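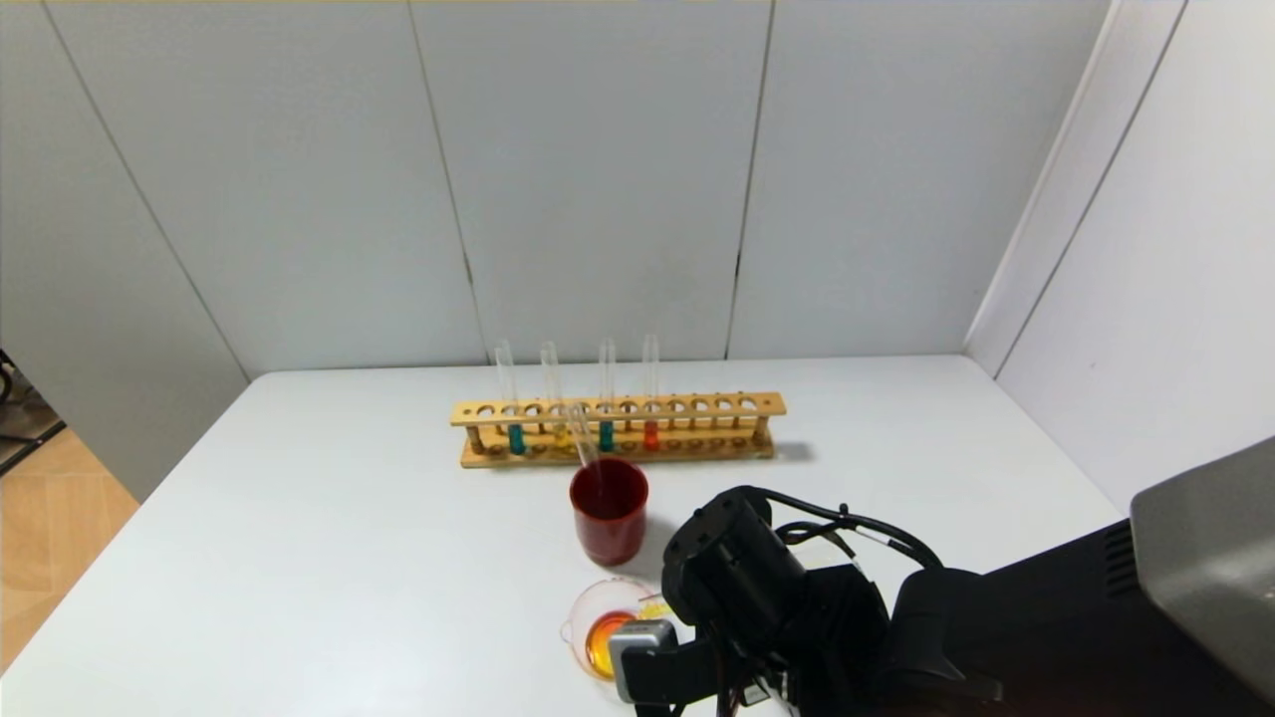

Kitchen and Garden Chemistry, Session 3
Natural indicators: reading color in a test tube
Handout by Yu-na Joo, Drellora Evening Science

Welcome back! Last time we did a lot of talking about acids and bases, and I promised you color. Tonight you get it. This is my favorite session of the whole course, and I hope you'll still be squinting at salad dressing a week from now and wondering what it would do to a cup of cabbage water.

Before you start

Sleeves up, long hair tied back, goggles on. Drinks and snacks stay out in the hallway, including the ones in bottles with lids. We use a lot of ordinary kitchen stuff in this course, but once it has been in our glassware it stops being food.

Each bench needs a wooden rack, test tubes, one small beaker with a spout, a cup for used glassware, droppers and a marker. Put the rack toward the back of the table and do your pouring in front of it. You'll want that clear space.

Setting up the rack

Stand your tubes in the left half of the rack and leave some open holes to the right. You'll be adding tubes as you go, and it is so much easier to compare colors when the new ones line up in order. If you leave a gap between neighbors you can get your fingers around a tube without bumping the next one.

Small amounts only, please! A low layer at the bottom of the tube is plenty. The color shows up beautifully between the bars of the rack, you use far less of everything, and you have room to swirl. A tube filled to the top can't be mixed at all, and it will spill the moment you pick it up.

Pouring from a beaker

Hold the beaker so the spout points at the tube and let the two rims touch lightly. Tip slowly. When you have enough, bring the beaker upright in one smooth motion and touch the last drop off against the glass. Practice with plain water until it feels easy. Some people get it on the first try and some of us (me) dribbled down the outside for an entire semester.

The stock solution is 100 mL of red cabbage extract per bench. Chop the leaves, cover them with hot water, let them steep until the water is a deep purple, and strain. It keeps in the refrigerator for a few days, although the smell gets pretty bold.

What the colors mean

Red cabbage gets its color from anthocyanins, a family of pigments that change shape a little depending on how acidic their surroundings are. A different shape absorbs different light, and so we see a different color. Here is the rough order for cabbage extract:

Strong acid: red
Weak acid: pink to violet
Neutral: purple to blue-purple
Weak base: blue to blue-green
Strong base: green, then yellow

Look at that range! One vegetable!

A caution, though. Color by itself does not identify a liquid. Plenty of things are yellow or blue for reasons that have nothing to do with pH, and food dye will fool you every time. A row of colored tubes without labels tells you very little, so write on the tube before you pour.

Tonight's procedure

1. Label your tubes and put them in the rack.
2. Add a low layer of cabbage extract to each.
3. Add three drops of your first test liquid to the first tube and swirl gently. Write down the color right away.
4. Repeat with the other liquids, using a clean dropper each time.
5. Keep one tube with extract alone as your comparison.
6. Stand used tubes in the cup as you finish with them. Let them lean, don't drop them in.

Use your own words for color. "Teal" and "sea green" are fine, and "nice" is not. Hold a sheet of white paper behind the rack if you can't decide, or compare against a white tabletop. Pale yellow is the hardest one to judge under our ceiling lights.

Questions for your notebook

Which liquid changed the color the most? Did any tube keep changing after you stopped swirling? What happens if you add lemon juice to a tube that has gone blue?

For next time

Bring one liquid from home that you're curious about, in a sealed jar with its name on it. Clear or pale liquids work best. No bleach, drain cleaner or ammonia, please. We'll test everybody's on Thu 19 February, and I can't wait to see what you find.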